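Projects / Jenedley Bench / Notebook / August / Bean weighing, session entries

3 comments | 11 shares

Bench notebook: scoop and weigh task, Wednesday

Purpose of entry

This entry records the set-up, recording protocol and observations for the bean weighing task on the two-arm bench. It is intended for the bench staff and for colleagues at Varkach, who will receive the episodes for training. It supersedes the draft protocol circulated earlier in August, which should no longer be followed.

Task definition

The operator teleoperates both follower arms. The right arm takes the yellow cup, fills it from the bean container and carries it to the bowl on the scale. The cup is emptied into the bowl and returned to its starting position. The left arm steadies the bowl during the pour and is otherwise held clear. The target is 100 g, reached in as many scoops as the operator judges necessary. An episode is closed when both grippers have been withdrawn and the reading has settled.

The target was chosen so that one scoop is seldom sufficient. The earlier version of the task, in which a single scoop was poured without reference to a weight, produced episodes of nearly identical length, and the policy trained on them stopped after one pour regardless of the result. It is expected that the revised task will require the policy to attend to the scale display.

Recording protocol

1. Place the scale with its display towards the front edge of the table. The bowl is to be centred on the scale and must not obscure the display.
2. Switch on the scale and tare with the bowl in place. Recording does not begin until the display reads zero.
3. Level the beans in the container by hand. Do not heap them at one end.
4. Bring both arms to the ready pose and confirm that the cables are clear of the wrist joints.
5. Start the episode from the Seltau console. Enter the operator code and the cup start position.
6. On completion, mark the episode as accepted, rejected or for review. Spilled beans are not in themselves grounds for rejection. A dropped cup is to be marked for review.
7. Return the beans to the container, clear the tabletop and repeat.

Observations

The session opened at 9:40 a.m. The quota agreed with Varkach is 2,000 accepted episodes. The running total at close was 1,980. A further 16 are marked for review and have been excluded from the total pending a second viewing.

Most rejections arose from the approach to the container. Where the cup enters too steeply, its rim meets the floor of the container and pushes it along the table. A shallower entry, with the opening turned well to the side before contact, gave fuller scoops and left the container where it was. Operators are asked to adopt the shallower entry, while continuing to vary its height and starting side. Uniform technique is not the objective, and corrections made partway through a scoop should be left in the recording.

The scale switched itself off twice during long pauses between episodes. Both occurrences were noticed before recording resumed. The auto-off interval could not be altered from the buttons, and the manual has been requested from stores.

Some drift was noted in the left wrist zero after the midday break. Calibration was repeated before work continued, and the episodes recorded on either side of it carry separate calibration tags. Colleagues at Nassar have asked that the two groups be kept apart in the export, and this has been done.

The right arm holding the cup over the beans, the bowl on the scale and the display at 0:
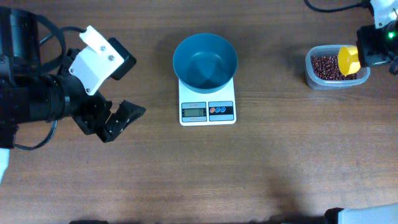
Actions outstanding

- Second viewing of the episodes marked for review, by two operators working independently.
- Recording of the remaining episodes needed to meet the quota.
- Trial of a second bowl in a different colour. Varkach has not yet confirmed whether these episodes are to count towards the quota or form a separate set.
- Replacement of the beans. A quantity of fine dust has collected in the container and the present batch should be composted, not returned to the cupboard.
- Draft wording for the data sheet, including the definition of an accepted episode. To be sent to Nassar for comment prior to export.

The bench is booked again from 1:30 p.m. on the next working day. Please leave the scale at the marked position.

Related entries

Wrist calibration procedure, revised
Seltau console: episode tags and operator codes
Pouring task, single scoop: notes on the early stopping fault
Jenedley bench booking and after-hours access
Export checklist for partner sites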